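Handy machines: can they do the fiddly jobs yet?
Gallery by Bevan Cartwright
December 20, 2019

Readers of this page know I have spent most of the year asking whether a machine can do the dull work in a house or a shop. Folding towels, filling shelves, wrapping parcels, sewing a button back on. The answer in March was "some of it, slowly", and I haven't moved far from that. The towel folder at Prallska still needs its towels laid flat by hand before it will start. The shelf filler at the Purton shop does tins well and bags of rice badly.

Sewing is the one I get asked about most. Cloth and thread bend as soon as you touch them, and a machine that can lift a tin all day has little idea what to do with a loose end. So for this set I went for stitching in its hardest form, surgical suturing on a practice pad, where two arms have to share one thread.
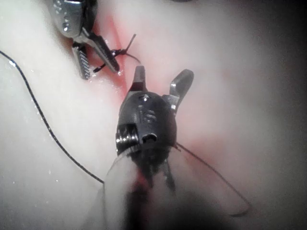 A sewing machine gets round the problem by holding everything still. The cloth is clamped under a foot and the thread runs through the same guides each time. Mending by hand is another matter. You pick up the thread wherever it has fallen, pass it from one hand to the other and pull until it feels right. Most of the shop-floor machines I have looked at this year can't do the first of those, let alone the last.

Shboul, a small repair shop that takes in coats and bags, kept a tally for me. Out of 462 jobs, 199 were plain straight seams that a machine could take on if someone loaded it. The rest were linings, straps, torn pockets and 26 zips.
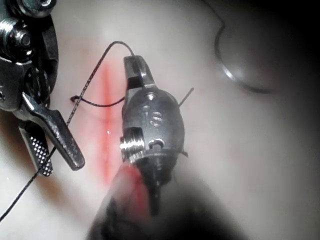

Black thread looped between two instruments, its end in the closed jaws of the middle one.

The tools themselves are good enough, I think. Small jaws that open, close and turn have been around for years - the trouble is knowing where the thread is and how hard to pull it. A person doing a hem hardly looks. I would put home mending well behind floor cleaning and a little behind loading a dishwasher, and the Hako trial, which ran for 7 weeks on buttons alone, did nothing to change my mind.

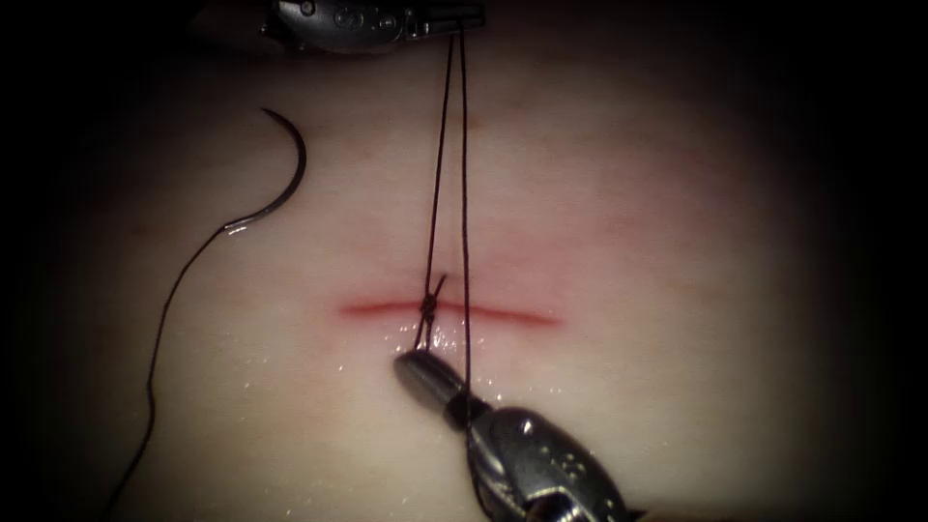
Hako wrote in after the last gallery to say that buttons were the wrong test, and that a shop would pay sooner for a machine that could thread needles and hand them over. A tailor would still do the sewing, but would lose less of the day to setting up. I have asked to see it working in the new year.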